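Robot Manipulation, Unit 6: Grasping Soft Objects
Course handout. Instructor: Britta Wunderlich. Lab section: Kausar Jatoi.

Read this before the lab session. It covers the contact-patch method and how we score trials. The math for the friction cone was in Unit 4 and is not repeated.

6.1 The problem

A planner written for rigid objects takes the shape of the object as given. It picks two contact points, checks that the line between them lies inside both friction cones, and closes the fingers. With a soft object the shape changes as soon as a finger touches it. The contact points move, the surface normals turn, and the check made before contact no longer applies.

Two common fixes are to close slowly and watch the motor current, or to fit a full deformable model and plan on that. The first works on firm foam and does badly on anything with folds. The second is slow and needs material values that we usually do not have.

6.2 Contact patches

The method used in this course is in between. Each finger is assigned a patch, meaning a small region of the surface where contact is allowed to wander during closing. The planner scores pairs of patches instead of pairs of points. A pair is kept if most of the point pairs inside it would pass the rigid check.

Input: one wrist view, the gripper pose, and a mask of the object.
Output: a ranked list of patch pairs, each with a closing direction and a stopping width.

The stopping width is set from the mask and a softness class (firm, medium, slack). The class is chosen by hand in our version. Eckhard Oltmanns has a learned version in the Multadton code base, but it is not needed for the lab.

6.3 Contact inside a fold

A narrow fingertip can enter a crease in the object. Material on either side of the tip may then carry load that the planner did not count on. In the mask the crease is just more orange pixels, so the patch is drawn straight across it.

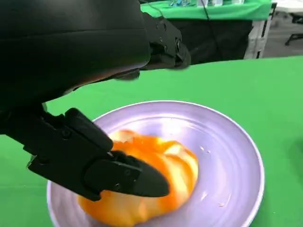

Fig. 6.1. Pointed fingertip in the folds of a soft item on a plate.

The plate adds a second issue. Its rim is raised, so a low approach from the side has to clear the rim before the tip can reach the object. In the planner this is handled by a keep-out ring around the plate. If the ring is too wide, the only patches left are near the top of the object, and those tend to slide off when the fingers close. Start with the default ring and change it only if the list of pairs comes back empty.

The glossy surface of a plate can also produce a bright highlight. Check that the mask has not picked it up as part of the object. The fix is a threshold on saturation, set in the same file as the softness class.

6.4 Contact from above and from the side

The second case takes the plate away. With the object directly on the cloth, there is no ring, and a finger can come in low. The clearance between the lower fingertip and the table is now the main limit. We use a small positive clearance in the plan. Planning for zero clearance leads to the tip dragging the cloth, and then the object moves with it.
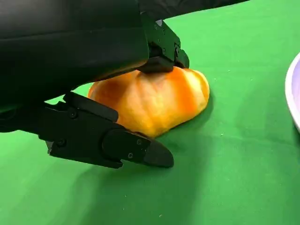 Prekden, Jul 1, 2022

The upper finger presses on the top of the object while the lower one rests against its side, with the tip just above the cloth. Creases run down from the upper contact. For this kind of pair the two patches do not face each other, and the rigid check on the center points would reject it. The patch check can accept it, depending on how much of the side patch turns toward the upper finger under load.

Look at where the creases start. They mark the area that is being pushed in, and that area is normally larger than the fingertip. When you draw patches by hand in Exercise 1, make the upper patch wide enough to cover it.

6.5 Scoring

A trial is one closing of the fingers followed by a lift command. Score it as follows.

Held: the object leaves the surface and stays in the fingers until the release command.
Slip: the object leaves the surface and drops before release.
Miss: the object does not leave the surface.
Void: the mask was wrong, or the arm stopped on a limit. Repeat the trial.

Each group runs 32 trials, split evenly between plate and cloth. Do not reshape the object by hand between trials unless it has left the work area. Its shape at the start of a trial is part of the data, so save the wrist view before closing.

6.6 Exercises

1. Take any saved wrist view of your own. Draw one patch pair for a top-and-side grasp and give the closing direction.
2. Rerun the planner on the same view with the softness class changed from medium to slack. Report the change in stopping width and in the order of the top pairs.
3. The patch check treats all point pairs in a patch as equally likely. Suggest a weighting for a patch that crosses a crease and explain what it would do to the ranking.

Written answers go to Uwe Voß. Code goes in your group folder under unit6. The makeup session for this lab is in August.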